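The Glove Is Not the Problem
By Robel Sisay
October 7, 2023

Every few months a group announces that it has found a cheaper way to teach robots to use their hands. The latest round goes like this: skip the robot, put the sensors on a person, record the person doing the job, and train the robot on the recordings later. I have spent a good part of this year reading papers built on that idea, and last March I went to Pavanmont to hear the people behind one of them, the Brumari project, make their case. I came home less convinced than I went.

The headline number was 297 recorded grasps in one session, which the speaker put up on a slide by itself and left there for a while. A person with a glove is fast. I grant that. A person with a glove is also a person, with a lifetime of picking up phones, and the speed belongs to the person.

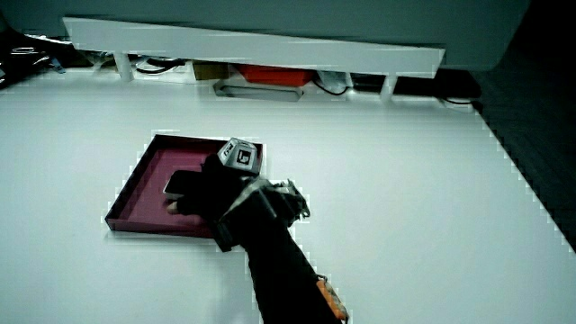

My first complaint is about what counts as a measurement. The Brumari paper talks about "hand pose" as if it came straight from nature, but a camera needs something to look at. In a rig like this one it gets a small white cube with blocky black patterns, sitting on the back of the glove. The cube tells you where the back of the hand is, and it tells you well. What the fingers are doing is a separate question, and it has to be answered by other sensors, or by a model of the hand, or by hope. The paper gives tracking error for the cube to a fraction of a millimeter and covers the fingers in two sentences. Reviewers should have sent that back.

A colleague at Bermúdez told me I was being unfair, and that the policy only needs wrist motion plus an open-or-closed signal. Fine. Then say so in the title, and stop writing "dexterous."

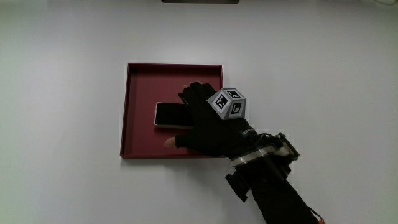
Contact is where I get really stubborn. Anyone who has tried to lift a flat object off a flat surface knows that the work is done by skin: you press, the pad of the finger spreads, you feel the edge, you get a nail under it. The glove people know this too. The tip of the thumb comes out of the end of the glove bare, down inside the red tray with the phone. Now put that recording into a robot whose fingertips are hard rubber. The path can be copied to the last decimal and the phone may still stay where it is. The Brumari authors call this the embodiment gap and promise to address it in future work. I have been reading that promise for years, from many groups, and I'd like to see somebody keep it before the next grant goes out.

They did run a robot, to be fair. It had three objects to deal with and it did well on 2. The third was left for the appendix, where I found it by accident.
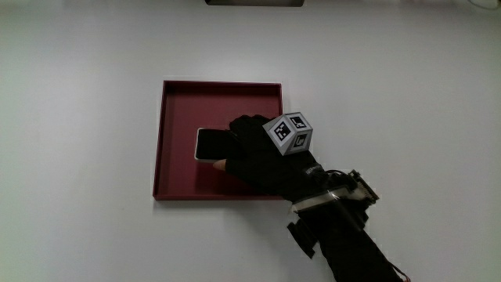
Then there is the matter of where all this takes place. Supporters like to say that wearable capture gets data collection out of the lab and into kitchens and repair shops, and I would welcome that. But look at how tidy the working conditions are. A phone in a shallow tray on a plain white table is close to the easiest background a vision system could ask for, and the marker cube has a clear view to the camera. My kitchen counter has never looked like that. At Priletthorpe they tried a similar glove in a real stockroom and lost the marker behind shelving and the wearer's own arm so often that they threw out most of a day.

None of this makes the data worthless. I would use it myself, for wrist paths and for timing. What I object to is the step from "we collected a lot of it" to "so the robot will learn." The group now plans to collect 3,000 more grasps. I would trade them all for a decent table of failures, sorted by object and by what the fingertips were touching when things went wrong.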